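1/ Our village, Bekthorpe, has a lantern festival every June. I am in my third year here and this time I helped with the parade.

2/ The parade starts at the old mill at nine in the evening. We made 71 lanterns from paper and willow.
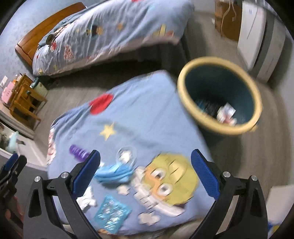 3/ Many people asked me where to park. Please use the field behind the school, it costs three pounds.

4/ The drummers from Gernine will walk in front. They are very loud, so bring something for small ears.
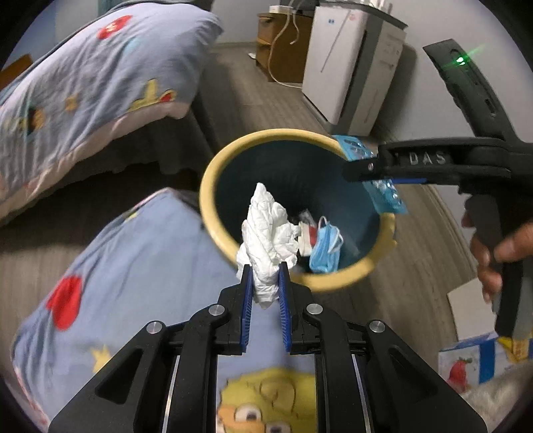
Kayode Isah asks if dogs can come. Yes, on a short lead, but please keep them away from the drums.

5/ Last year 2,000 people came and the soup was finished too early. This year we have two kitchens,

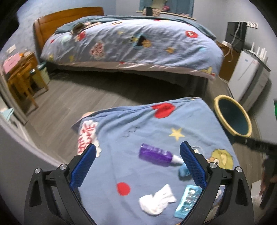

and the second one will also sell rice and fried plantain until the river lanterns are lit.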